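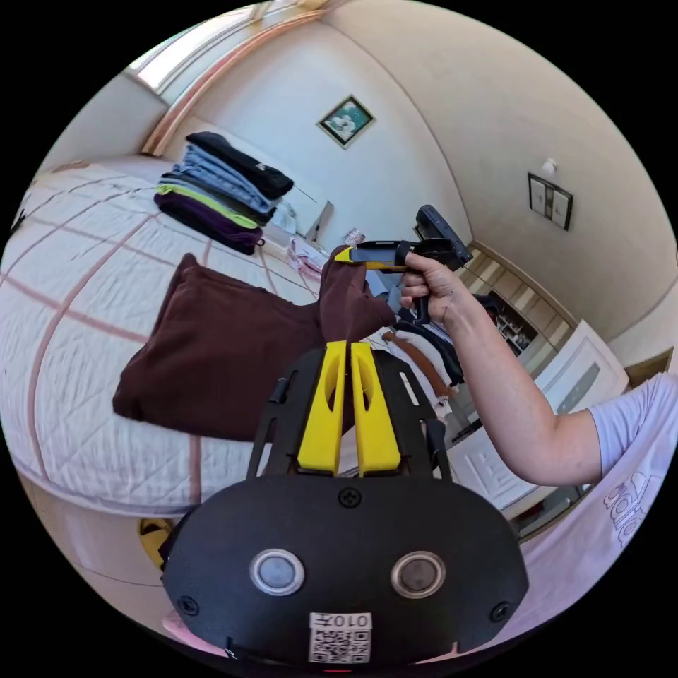 A bare right arm and two yellow gripper fingers.

How to Meet Your Partner's Parents for the First Time When They Live in Another Country

by Joana Bastos, 16 March 2023

My husband grew up in Ernby and I grew up 985 kilometers from there, in a family where everybody kisses everybody at the door. When he took me home the first time, I kissed his father on both cheeks and the poor man went stiff like a chair. We laugh now. I wrote these steps for readers who are preparing the same kind of visit, and I have corrected them after your letters.

Step 1. Ask your partner the small questions

Couples talk a lot about religion and money before such a visit, and forget to ask if people take off their shoes. Sit down together one evening and ask:
How do I greet your mother? And your father?
What do I call them – first name, family name, a title?
Do we sleep in the same room?
Who pays if we go to a restaurant?
Is there a subject I should leave alone?

Your partner may say "just be yourself, they are relaxed". Ask again. A person who grew up in a house does not see its rules anymore.

Step 2. Learn two sentences in their language

One for arriving and one for thanking after the meal. I practiced mine with Flindow, but any app with sound will do, or your partner can record them on your phone. Say them slowly. If the parents answer with a long speech, smile and look at your partner, who should translate all of it and not only the last part.

Step 3. Choose the gift

Bring food from your own region, something that survives a suitcase and is easy to share. Check first about alcohol and meat. Flowers are more difficult than they seem, as in some countries the number and the color carry a meaning, so let your partner choose those. Do not spend too much. An expensive gift can make the parents feel that they must give something back.

Step 4. Keep the first visit short

For us two nights was enough. We stayed seven the next May and by the end I was hiding in the bathroom with a book. If the journey is long and you must stay more, plan one afternoon outside, only the two of you, and tell the parents about it before you arrive.

Step 5. Agree on a signal

You will be tired from listening, especially in a language you only half know. Irer, my sister-in-law, touches her earring when she wants to leave the table, and my brother then remembers that he has to make a phone call. Any signal is good if both of you remember it.

Step 6. Write to them afterwards

Send a message within two days, from you and not through your partner. Mention one real thing, a dish or a walk. My father-in-law still has my first card, with three spelling mistakes in it.

Next part: when the two families meet each other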